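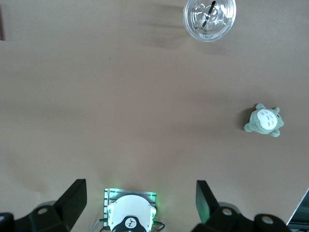
Wrist view, fingers open, cup and green plush toy on the table.

Oltau Bench Arm, two-finger model
Sold and serviced by Van den Broek, Wundale
Page updated 22/12/2020

What it is
The Oltau is a small arm for picking up mixed light goods from a table and setting them down in a tote or tray. It bolts to a bench, works at the height of a seated person and needs a wall outlet. We have sold packing tables for 19 years and arms for two. Please read this page with that in mind, and also with the thought that we make more money on an arm than on a table.

What it handles
Rated load is 500 grams. Most of what goes through a gift or returns bench is well under that. Weight is seldom the trouble. Soft toys squash and come up crooked. Clear plastic is hard for any camera, and a lidded cup with a straw in it has to be gripped low on the side. The maker's brochure says "any everyday object." We would not sign that. Bring us a box of your own goods and we will run them in the Wundale showroom while you watch, including the ones that get dropped.

Fingers and camera
The fingers are black, flat and paddle-shaped, and they come as a pair. The camera sits between them at the wrist, so it loses sight of part of the item once the fingers close. Keep the tabletop plain and matte. Shadows matter more than buyers expect, and a bench next to a window will behave differently in February than it did when you set it up.

What changes for your staff
The brochure talks about freeing people for better work. Ask what that work is before you order, and get the answer from whoever writes the shift plan.

At the Brulgate returns depot, where six of these arms went in, the sorting itself got lighter. Wrists and shoulders had an easier time of it. What came in its place was standing by: clearing a jam, turning a toy face up, pressing resume, waiting. Some of the packers liked it. Others asked to go back to a hand bench, and the depot kept a row of those open — a sensible decision, in our view, and one we had no part in.

Two things we saw there that the sales sheet leaves out. The person minding the arm gets blamed for its pace, so agree early on who answers for a slow hour. And the knack of sorting by hand fades when it isn't used, which you will notice on the first day the arm is down.

We have no figures to show you on payback. The ones we were given assume the arm never stops.

In the box
Arm with bench clamp
One pair of fingers, fitted
Wrist camera and cables
Stop button on a long lead
Printed setup guide

Not in the box
Bench, totes, guarding, lighting. A safety check of your own site is also up to you, and we won't ship without a signed copy.

Trial and returns
Trials run six weeks on your own bench. If you send the arm back we charge freight and nothing else. Ask your packers before you decide — over half of the returns we get come from places where the first time anyone asked them was after the invoice.

Spare fingers, longer camera cables and replacement stop buttons are listed under Oltau Parts.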